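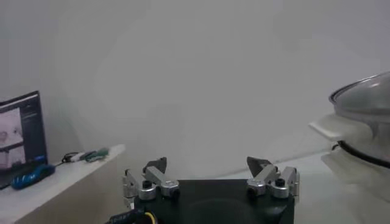

Tomomi Kawaguchi wrote in after the October printing to ask why a guide for one white top needs a whole section on the wall behind it, when the leaflet in the carton manages with a single drawing and the words "fix to wall." Her top has sagged at one end ever since.

Section 2. Fitting the Muvness top against a painted wall

The Muvness top can go up as a shelf on Flekum brackets or stand as a table on the Fanier leg set. The leaflet calls both jobs "quick." Leave yourself an afternoon. If you rent, read the note on holes at the end before you unpack the drill.

2.1 Before you start

Take the top out of the carton and lay it face down on a blanket. Look along the front edge from one end. A slight bow is common in tops that were stored upright, and the packing slip says it will "relax in use." We have yet to see one relax. If you can slide a coin under the middle when the top is lying on a flat floor, send it back.

You will need:
a pencil
a tape measure
a level at least half as long as the top
a stud finder, or patience
a drill and the bit marked on the bracket packet
a screwdriver
a second person for steps 5 and 6

The screws supplied with the Flekum brackets are fine for wood. The plastic anchors in the same bag are described as suitable for all walls. Treat that as advertising. Ask at a hardware store for anchors that match the wall you have.

2.2 Hanging the top as a shelf

1. Decide on the height. Hold the top in place, or tape a strip of paper to the wall, and walk past it a few times. Check that you can still open the nearest door all the way.

2. Find the studs. In many houses they are 16 inches apart, center to center, but this is a habit of builders and no kind of promise. Find each one separately. Confirm with a thin nail, low enough that the shelf will hide the hole.

3. Draw the bracket line with the level. Turn the level end for end and check the line again. If the bubble moves, the level is off, and the true line is halfway between the two readings.

4. Drill the pilot holes and put up the first bracket with its screws snug. Do the same for the last bracket, then the ones between. Don't tighten anything fully yet.

5. With one person at each end, lower the top onto the brackets. Leave the same overhang left and right.

6. Check for level along the front edge, then from front to back. Few people bother with the second check. A shelf that tips forward by a hair will walk a glass jar to the edge over a few weeks.

7. Tighten the wall screws, then drive the short screws up into the underside. Stop when the head is flush. The short screws are the ones in the small bag; the long ones will come out through the top.

CAUTION: The carton gives a load of 33 pounds. It does not say where that load is supposed to sit, or what kind of wall was behind it. Keep heavy things over the brackets and nothing heavy on the overhang. If any bracket is held by an anchor alone, put only light things on the shelf.

2.3 Standing the top as a table

1. Screw the Fanier leg plates to the underside, with the top still face down on the blanket. Use the marked holes if they line up with the plates. On some tops they don't, and you will have to drill your own shallow ones.

2. Thread the legs in by hand until they stop.

3. Turn the table over with two people lifting. Do not roll it over on its legs. The plates will hold for that once, possibly twice.

4. Set it near the wall with a gap of 2 inches. The leaflet shows it pushed tight, which looks neat until the baseboard gets in the way and the back edge starts rubbing the paint.

5. Press down on each corner in turn. If it rocks, adjust the foot at the short corner. Folded cardboard works for an evening and then it doesn't.

2.4 Paint, edges and marks

White tops show every ring and pale walls show every scuff, whatever the label says about easy care. Wipe the top with a damp cloth and dry it. Try any cleaner on the underside first.

Gallagher touch-up paint is sold as a match for "most whites." Ours dried a shade yellow. Dab a little on the back edge, let it dry overnight, and look at it in daylight before you go near the front.

NOTE ON HOLES: Anchors make bigger holes than the packet suggests, and taking one out usually brings some wall with it. Cut the collar off, push the rest in, and fill over it. If your lease says no holes, use the legs.

2.5 After one month

Check every screw with a hand screwdriver. If the same one is loose a second time, take the load off the shelf, remove the screw and find out what it was holding on to. Go back to step 2 of 2.2 if the answer is plaster.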